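"I keep the bag packed, still"

Senga Sutherland talks to us on schooling after the flood, a borrowed building, and why she wants the older kids back first

2023-09-27

Sofia Carvalho is late and says sorry twice before she's sat down. Bus from Bakdale, two changes. She's 19, she's in what would be her last year of school if the years had gone in order, and they haven't.

Next to her is Senga Sutherland, who runs the learning center at Flirkmont where displaced families from the Paiva valley have been sending their children. Fast talker. Tea going cold the whole time. 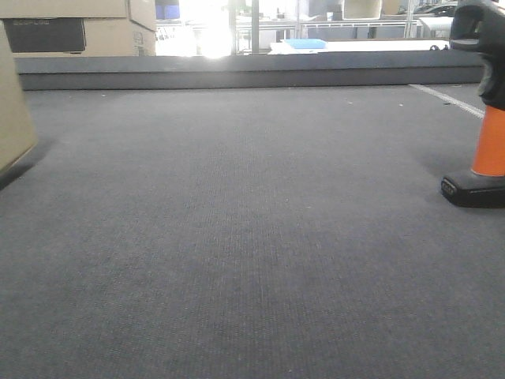
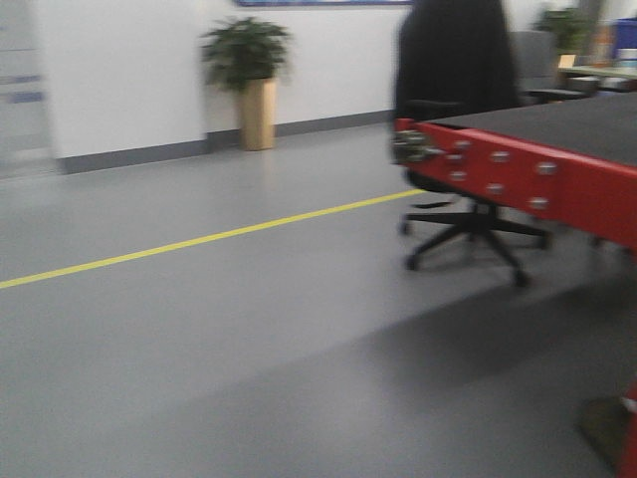 The floor, two views.

The flood took the valley school in one night. Both women lived there, four streets apart, and had never spoken. Sofia was in 9th grade.

"We had a history test in the morning," she says. "I'd studied for it, for once. So I was annoyed about the rain because it was loud and I wanted to sleep. That's what I was thinking. Then my uncle was at the door shouting and we went up the hill in our coats."

What did she take?

"School bag. It was by the door. My mother took papers and my brother's medicine, and I took a school bag with a math book and a sandwich in it."

She still has the math book. The pages dried wavy.

After that, Namlow. The camp there was meant to be for a few weeks, and families stayed through two winters, in cabins set out on the old fairground. There was a classroom of sorts. One teacher, mornings for the little ones and nothing at all for anyone over 12.

"You'd see the small kids coming out with drawings," Sofia says. "And we were just sitting on the steps. My cousin started at the packing plant. Then my friend. You say it's for the summer."

Did she go too?

"Yes. Night shift. I told them I was older than I was and they didn't ask much."

Sutherland has heard this from a lot of families and it makes her angry every time, she says, though she says it quietly. At the last count there were 614 school-age children registered out of the valley. The gap is in the teenagers. Primary places got found, slowly, with a lot of phone calls. For the rest it was forms.

"A form for the place, a form for the bus, a form to say the first school lost the records. Well the first school is under mud. Who's going to sign that? I had a mother come in with a letter asking for a stamp from an office that doesn't exist any more. She'd been carrying it since August."

So how did the center start?

"Badly." She laughs. "I'd taught chemistry. I had no building. We had a room behind a bakery that was so hot by ten in the morning that kids fell asleep on me. I started with 4 students and one of them was my nephew, he didn't have a choice."

They moved to Flirkmont the year after. Now there are 100 on the books, ages 13 to 20, in two shifts. Morning shift is mostly the younger end. Evening is for the ones who work. It's not a school on paper, and that matters, because the certificates have to come from somewhere else. Students sit their exams as outside candidates in Bakdale and pay a fee per subject.

The fee is the thing she'd change tomorrow.

"It's not huge. People say that to me, it's not huge. It's a week of groceries. Times five subjects. And you're asking a family to put that down in the spring for an exam in the summer, when they don't know what address they'll be at."

Sofia paid for two subjects herself out of packing plant money. Math and English. She passed both. The history test she never did get to take, she's taking this year, and she is not looking forward to it at all.

"It's a different book now. They changed the whole thing. I knew all the old one."

Being in a class with people younger than her was the hardest part, harder than the work. First week she sat by the door and didn't take her coat off.

"I thought they'd think I was stupid. There was a boy, he was 14, he was explaining fractions to me. I wanted to leave. I mean he was right, he explained it fine. But I wanted to leave."

Why didn't she?

Long pause. "The bus wasn't until nine."

Sutherland puts in here that attendence drops every time a shift pattern changes at the plant, and that she's stopped striking people off for it. Come back when you can. Some are gone for a month and come back. One girl was gone for most of a year, had a baby, came back, sat biology. Others she runs into at the market and they look at the ground, and she wishes they wouldn't.

I ask her about the people who say that kids that age should be learning a trade and leave it there. She gets it a lot, including from parents.

"Fine, learn a trade. I'm all for it. You know what the electrical course wants? A math certificate. The nursing assistant course wants two. Everyone says trade like it's a door that's standing open, and then they go and the first thing they get asked for is the paper they haven't got."

There are 22 students down to sit exams in the next round. Sutherland wanted more. Money ran short, one teacher moved away for a hospital job, and for some weeks there was nobody to cover physics so she did it herself out of a book, a chapter ahead of the class.

"They knew. Of course they knew. I'd say let me check that and they'd all go quiet and be nice about it."

And the valley? Some families have gone back to Paiva. The lower streets won't be rebuilt, the top ones might. There's talk of a school, there has been talk of a school for a while. Sofia's mother wants to go home. Sofia isn't sure what she'd be going home to.

"My street isn't there. When I say home I mean my aunt's kitchen, in Namlow. That's where I do homework. It's noisy, my brother's on the phone, somebody's always frying something."

She wants to do the nursing course, then maybe pharmacy, she isn't fixed on it. She'd like to live somewhere with stairs. Up high, she says, second floor at least.

Does she still have the school bag?

She does, it's the one on her lap. Zipper's been replaced. Inside there's the new history book, a water bottle, and a plastic folder with her ID and the two certificates in it, because she doesn't leave those in the house.

"I keep it packed, still. By the door. My brother makes fun of me."

Sutherland checks the clock and starts collecting cups. Evening shift is at six and she hasn't photocopied anything yet. Sofia's got history first, then an hour of chemistry, then the bus. She asks if we're done. I had a couple more questions writen down but she's already got her coat on, and somebody is calling for Senga from the hallway about a key.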